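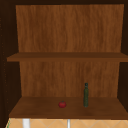

Comparing Two Grippers in a Simulated Kitchen

I've been meaning to write this one up since November, because it's the most fun I've had with a simulator in ages! The question is simple: you have one arm, two grippers you could bolt onto it, and a kitchen full of awkward shapes. Which gripper do you pick? You can learn a lot before touching any hardware.

My two candidates are the Sutell, a plain parallel-jaw gripper, and the Nokano, which has three curved fingers. Both run from the same controller, Adik, so only the hand changes between runs.

Start with the objects. Choose things that disagree with each other. A tomato and a tall glass bottle are a great pair – one is small and round and wants to roll, the other is slender and wants to tip. Set them close together on a cabinet shelf and you also find out how much room each hand needs between neighbors (the Nokano needs more than you'd think).

Next, fix your seed. I use 3021 for tuning and 3747 for the runs I compare. Don't tune on the second one! I did that at first and got lovely scores that fell apart the moment I moved the bottle.

Now set the views. I like one looking straight into the cabinet and one looking down toward the counter and sink. The straight view is best for judging finger height against the shelf. The counter view shows you what the hand is covering up. 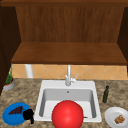

Blocked views matter a lot more with round things. When something big and shiny sits close to the camera, the policy can lose track of whatever is behind it, and a wide gripper body makes that worse. Check what's hidden at the moment of closing, and write it down next to the result for that run.

Then do your grasps in the same order with each hand. Mine goes tomato, bottle, grapes. Keep the approach speed and closing force settings the same for the first pass, and only then let each gripper have its own best settings. Skarphéðinn Ravn suggested the two-pass idea to me and I'm so glad he did – the Sutell looked hopeless on grapes until I slowed it down.

For logging I use Ryu, but a spreadsheet is fine. Record the gripper, the seed, the object, whether it lifted, and whether it was still held after roughly 3 seconds. Add a notes column too. Half of what I learned came from notes like "touched bottle on the way in."

My pick for now is the Sutell on shelves and the Nokano over the counter. Next I want to try both with the bottle on its side.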